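Do Mixed Bills Hold an Audience? Ticket and Seat Records from a Spoken-Word and Music Series

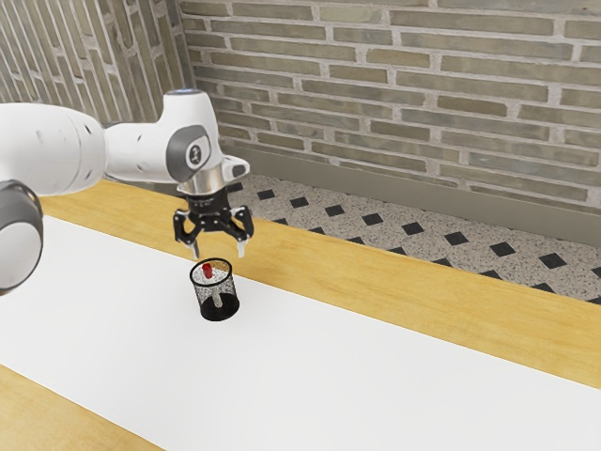 Performing Arts Audience Research Team, Todorova School of Music and Theater

3. Results and Discussion

3.1 The claim under test

Promoters of small concert series often say that putting songs and stories on the same bill widens the audience. The claim appears in grant applications, in season brochures and in a fair share of the literature, where it is usually backed by surveys handed out at the door. We doubt those surveys. People who stay to fill in a form at ten at night liked the show, and they will agree with nearly any kind thing said about it. We therefore worked from box office records and from seat counts taken before and after the intermission.

The records come from two halls, the Warby Barn and the smaller Omico Room, during a single season run by the Miline Concert Series. The Warby Barn seats 218. The Omico Room has loose chairs, and its capacity changed from one night to the next, so we report its sales only as totals and leave occupancy out.

3.2 Who bought tickets

The ticket file holds 706 separate buyers. Of these, 143 bought for a mixed bill and had no earlier purchase on record with the series. The organizers read this as proof that the format draws new people. We are less sure. The mixed bills were also the cheapest nights of the season, and they were the only ones advertised on local radio. A new buyer who heard the ad and liked the price would look the same in our file as one drawn in by the stories.

"New" is a weak label as well. The box office changed its ticketing software in March, and buyers who gave a different email address after the change were entered as first-timers. We merged the records we could match by name and street address. Some repeat buyers must still be hiding among the new ones, and we have no good way to tell how many.

3.3 What happened at intermission

Seat counts at the Warby Barn were compared for two programs given by the same performers, one made up of songs only and one that alternated songs with spoken pieces. Both were Saturday shows with the same start time. Losses after the break were small on both nights, and the gap between them was well within what a single large party leaving early could produce. Earlier writers have taken gaps of this size as a sign that stories keep people in their seats. With 2 nights to compare, we would not make that case, and we don't think they should have made it either.

The order of the program is a further problem. On the mixed night the best-known singer came on last, and this had been announced from the stage. Anyone who had come to hear her had a plain reason to stay. A fair test would move the headliner from night to night, and the organizers, quite understandably, did not want to do that with a paying crowd.

3.4 Limits

We have nothing on people who thought about coming and stayed home, and they are the group any claim about a wider audience most needs. Free tickets given to sponsors were logged by hand and are left out of all totals. We also can't separate the format from the performers, who are friends offstage and have toured together for years. Their ease with each other may matter more than whether a given five minutes is sung or spoken.

The mixed bill may well do what its supporters say. Our records neither show it nor rule it out, and we would ask the same caution of anyone quoting the first-time buyer count in a funding request.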